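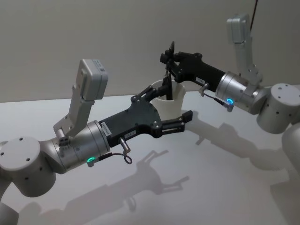 How do you teach a robot to put a pen in a cup?

In our shared workshop in Lorngate we build many things: birdhouses, lamps, one very slow boat. But the project that children ask about the most is called Rodau. Rodau is a robot with two arms, and we want it to tidy a desk.

For you, this job is easy. You see the pen, you pick it up, you drop it in the cup. You do not think about it at all. A robot must be told every small piece of the job, and each piece can go wrong.

First, the robot must find things. It uses cameras for this. A white cup on a white table is difficult for a camera, so the program looks for the shadow and for the round opening too.

Second, it must pick the pen up. The robot does not have a hand like yours. It has a gripper, which is a kind of strong pinching tool with two fingers. If the gripper squeezes too little, the pen slips. If it squeezes too much, a thin pen can crack. 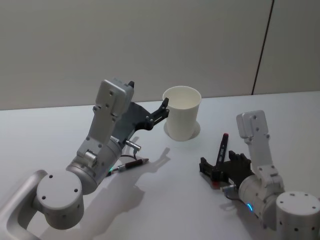 One arm at the cup, the other with a red-capped marker.

Third comes the part which I find the most interesting. The two arms must share the work. A paper cup is very light, and a pen that touches the rim can tip it over. So we want one arm to stay by the cup while the other arm brings the pen. You do the same when you hold your bowl with one hand and stir with the other.

The arms must also not bump into each other. Before every move, the program checks where both arms will go. If the paths cross, one arm has to wait.

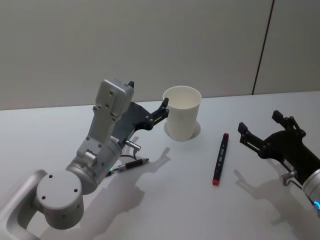
Pugh wanted to know why we don't simply use a heavier cup, so that the second arm can take a rest. It is a good question, and for a real desk we would do it. But then the robot would learn only the easy way, and we want it to be careful with light things too.

Our practice plan has 600 tries, in groups of 20. After each group we read the notes and change one thing only, for example the speed. If you change many things together, you don't know which one helped.

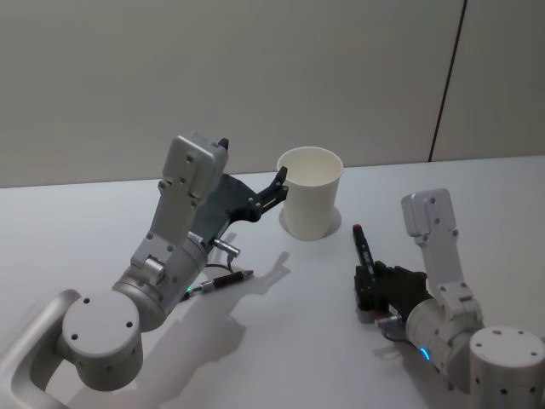

The marker is up in the gripper; the black pen lies on the table.

Try it yourself

You need a paper cup, 6 pens and two clothespins. Hold one clothespin in each hand. Now use only the clothespins to put the pens in the cup, and ask a friend to measure the time. Then do it again with one eye closed. Was it slower? In July we will put a table for this game near the workshop door, for children from 6 to 10 years.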